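# Robôs aprendem a guardar a loiça, devagar

O laboratório Julon, em Standotville, apresentou em 2 de outubro de 2018 os resultados de um método para ensinar braços robóticos a arrumar uma cozinha. O método chama-se Kitudance e parte de uma ideia modesta: pôr pessoas a mexer em tigelas, gravar tudo do ponto de vista delas e pedir à máquina que tire daí alguma conclusão.

A equipa reuniu cerca de 2.000 gravações curtas, feitas em cozinhas com a tralha do costume em cima da bancada. Os investigadores recusaram limpar o cenário. Segundo o relatório, um robô que só reconhece loiça em bancadas vazias terá uma carreira curta na maior parte das casas.

De cada gravação, o sistema retém sobretudo a posição das mãos em relação ao objeto. Uma tigela virada para baixo, segura pelos dois lados, conta como um caso diferente da mesma tigela direita, e foi precisamente aí que as versões anteriores mais tropeçaram: insistiam em procurar uma abertura onde só havia fundo.
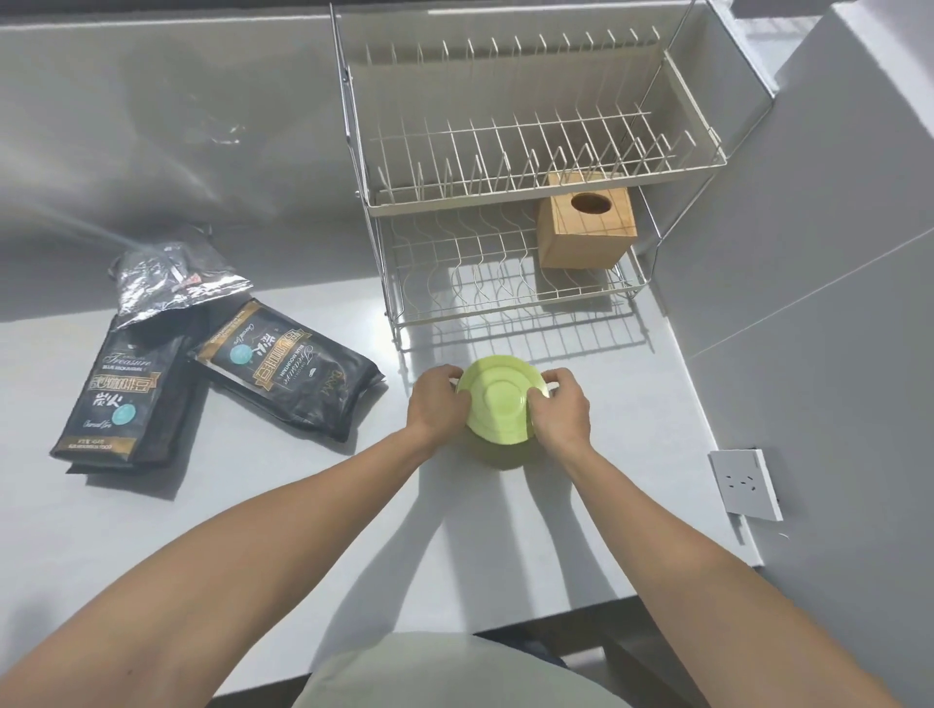

## Os números

No ensaio de junho, o braço de teste fez 700 tentativas de pegar numa tigela e pousá-la num escorredor. Conseguiu 635. Nas restantes, a tigela ficou pelo caminho, geralmente encostada ao escorredor com um ar de quem espera ajuda. O laboratório usou tigelas de plástico no ensaio, decisão que o relatório classifica como «orçamental».

O tempo é outra conversa. Cada tigela bem arrumada levou, em média, 114 segundos, o que deixa a loiça de um jantar de família pronta a tempo do pequeno-almoço. A Julon atribui a demora à fase em que o sistema compara a pega planeada com as que viu nas gravações, e diz que a próxima versão fará essa comparação com o braço já em movimento.

O método ainda não foi testado com copos, talheres ou tampas. Sobre as tampas, o relatório tem uma única frase, a remeter para trabalho futuro. A empresa Kahsay, que financia metade do projeto, pediu entretanto que a etapa seguinte inclua frigideiras.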